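15 July 2019
Workshop notebook, bench 2 – Trisbridge arm, drawer and remote task

Picked up where the last entry stopped. The wrist had play in it again after the weekend runs, so the first hour went on that. Took the cover off, found one of the four screws on the output flange backed out most of a turn. Cleaned all of them, put threadlocker on and left it while I did the wiring. No play by hand now. Check again after the next long session.

Wiring: the cable from the shoulder down to the wrist was too short when the arm reached low and too long when it was folded. Swapped it for the spare and moved the clip back along the housing. It makes an arc over the top now and doesn't catch at either end of travel. Ugly but fine. If somebody wants to tidy it, please leave the slack alone.

Fingertips: the old pads had gone shiny and small plastic things slid out. Cut new ones from the white sheet that came from Plulora and glued them on. The sheet is softer than the last batch. Trimmed the corners so they don't hook on an edge going down into a drawer. There is enough left for 8 more pads, in the box marked Ususport with the spare fasteners.

Controller: closing speed turned down from 1,000 to 290 (controller units, not anything real). At the old value the fingers knocked light objects away before they closed on them. The config is saved as colombo_slow. Don't overwrite colombo, the shelf task still uses it.

Then over to the bedroom corner to go through the drawer positions. The round bedside table is awkward. The drawer front is curved, so the pull direction has to be set from the side panel and not from the face. I had that wrong in December and wrote it down wrong too, so ignore the sketch on that page.
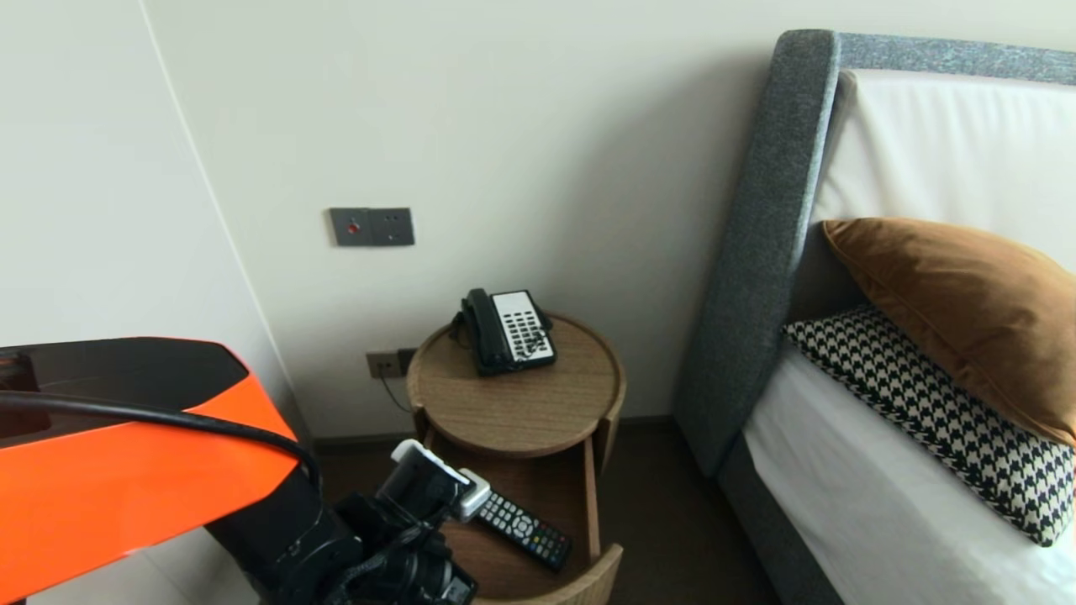
For the approach I want the gripper coming down over the remote with the fingers across its narrow side. The remote lies diagonally in the drawer, so the wrist has to turn to match before the descent, with the rim of the tabletop kept clear the whole way. Phone stays on top of the table as an obstacle – its cord goes over the rim at the back and the planner doesn't know about it. For now I've added a keep-out box over the whole tabletop, a bit bigger than it needs to be.

Still to do:
Measure drawer depth properly, inside, with the drawer fully out.
Redo the wrist zero after the screws have set.
Try the remote turned the other way.
Order more threadlocker, the bottle is nearly empty.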